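**From the Stonavum newsletter, December**

## The Medent arc closes, and the gates of Fundura open

Hello again, all of you, and an especially warm hello to those who signed up over the autumn and have been reading quietly from the back. We see your little green dots at two in the morning and we're very glad of them.
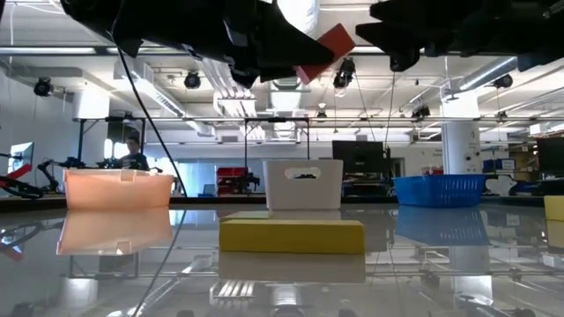 *3 min read*

So, Medent. What began as a small side thread about a missing ferry bell has finished at 1,075 posts, and I don't mind telling you I stayed up far too late reading the last page of it. The siege was lovely, of course, but my favourite stretch was the long quiet bit before it, when half the cast were stuck in the granary arguing about whose turn it was to fetch water. If you only have time for one evening's reading over the holidays, start there and let the battle wait.

The whole thread is now locked and moved to the Archive board. If your character was left standing in the harbour when it closed (I can think of at least four who were), you're welcome to write a short epilogue in the Loose Ends thread. Keep it under 2,000 words, please, and don't kill anybody who belongs to another writer without asking them first. We had a bit of bother over that in the spring and I'd sooner we all stayed friends.

### What's next

Fundura opens for play in January. Those of you who have been with Stonavum since the old board will remember it as the mountain kingdom we kept mentioning and never visited – the map had it as a grey smudge with a question mark for ages. Well, it has roads now, and five guild towns, and a rather grumpy border post where every new arrival has to state their business. That border post is your first thread. You can turn up alone or in company, and you can lie to the guards if it suits your character, though they'll be played by the moderators and they do keep notes.

We're opening with 24 character places. Half of these are set aside for people who haven't played in a main arc before, so if you've been hovering, do put a sheet in. It needn't be long. A name, a trade, something they want and something they'd rather not talk about will do us nicely. The sheets we turn down are nearly always the ones with six pages of family tree and no reason to get out of bed.

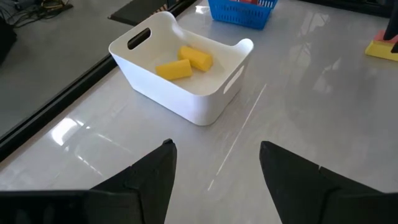
Magic works a little differently up there, and I'd ask everyone to read the guide before posting. In short, the river charms people used so freely in Medent won't carry above the snow line, so anyone who leans on them will need another trick or a good pair of boots. Items brought over from earlier arcs are fine as long as they're on your sheet and were agreed at the time.

Xia stays open all through this, by the way! It's still our market island, with no plot to keep up with and no posting order, and it's a very pleasant place to try out a new voice for a few posts. The tea house thread has been ticking along beautifully, and somebody has started a goat race, which I'm told is fixed.

### A few bits of housekeeping

- Posting pace in Fundura will be one reply a week. If you need longer, leave a note in the Away thread and we'll write around you.
- Please put content warnings in the first line of a post, in brackets.
- Old Medent sheets can be reused, but copy them to the new board and bring the age and injuries up to date.
- Banner art for the Fundura board is still wanted, preferably something with snow in it.

Sheets can go in from now until the end of December, and we'll answer them in the order they arrive. Questions go in the Help board as usual, or drop into the chat any evening after eight.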